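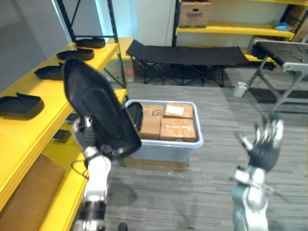 The Gindthorpe Long Walk is a walk, and it is long. Most of the questions we get come from people who hoped one of those two things was negotiable. Before you write to us, please read as far down this page as you can stand, and before you read this page, go and look at the bottoms of your shoes. If they are as glossy as the black sole at the top, you will be coming down Adent Hill faster than you planned, and the section on injuries is further along.

When is it?
The last Saturday in May. It has been the last Saturday in May since 2000, and we still hear every year from someone who feels it was sprung on them.

How do I sign up?
Fill in the paper form at the library desk or print one at home. Registration opens in February and closes when we run out of places. There are 185 of them, a number set by the parking field and by the patience of the man who owns it.

Can I register by phone?
You can leave a message. Retno Lumbantobing will call you back and ask you to fill in the form.

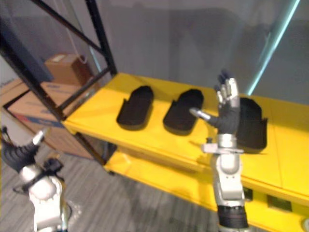
Page last changed: 18th February

What does it cost?
The fee is printed on the form. It covers the bus back, soup at the finish and a cloth badge. People have asked whether they can skip the soup and pay less. They can skip the soup.

How hard is the route?
You start at the Gindthorpe bandstand, follow the canal until it gets dull, climb Adent Hill, come down the other side through the beech woods, and finish at the old creamery. The canal part is flat and lulls everybody. The hill is a real hill. After rain, the woods are mud with a few roots in it for variety.

If you can walk all day with a short stop for lunch and still be civil at dinner, you'll be fine. If you've never tried, try it in April, somewhere near a bus stop.

What should I wear on my feet?
Whatever you have already walked a long way in. Every year someone turns up in boots bought on Thursday, still smelling of the box, and every year Eliseo Aguirre drives that person home from the first checkpoint. He has very nice conversations this way and would like to have fewer of them.

We don't have a position on boots versus trail shoes. We used to have one, and it produced letters. Look for tread you can get a fingernail into and enough room at the toe that your foot doesn't hit the front going downhill. Wear the socks you'll be walking in when you try them on,

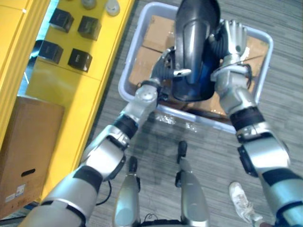

and try them on late in the day, when your feet have swollen to the size they'll be on the hill. Lace them snug at the ankle for the descent. If they pinch in the store they will pinch at the creamery, whatever the salesperson says about leather giving.

Should I take out the insoles and put in better ones?
If you already wear inserts, keep wearing them. If you've just read an article about inserts, finish the walk first.

Where are the checkpoints?
There are two checkpoints. One is at the lock-keeper's cottage and the other is at the Adent church hall, just before the climb. Both have water, bananas and a chair. Please give the chair back.

Are there restrooms?
At the start, at the church hall and at the finish. Between those points there is scenery.

Can I bring my dog?
Yes, on a leash. The sheep on Adent Hill have been there longer than the walk has and consider it their event.

Can I run it?
You can, but you'll reach the creamery before the soup does.
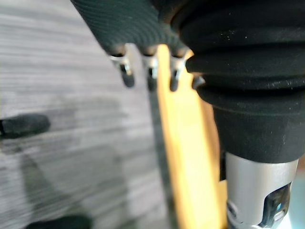
Yusri Wuisan wrote in to say that the answer on running was unfair, that the soup in question had been ready in plenty of time last year, and that what was missing was the spoons. We have looked into it and he is right about the spoons. There is now a box marked SPOONS, and it goes on the first truck.

What happens if I get hurt or just can't face it?
Call the number on your card and stay where you are. Someone will come. Blisters can be dealt with at either checkpoint, and twisted ankles get a ride. Please don't cut across the Nugroho farm to reach the road. It looks shorter and contains a bull.

Is there a time limit?
The last bus leaves the creamery at seven. After that you're welcome to keep walking, and in fact you'll have to.

What if it rains?
Then it rains. We've called the walk off once, for lightning, and the people who had already started were annoyed about it. Bring a jacket with a hood and put your lunch in a plastic bag.

Can I get my money back?
Until the first of May, yes. After that you can pass your place to a friend, provided the friend fills in the form.

Can I help out without walking?
Please do. Sulastri Entili keeps the list and will want to know whether you can lift a soup urn. Say yes only if it's true.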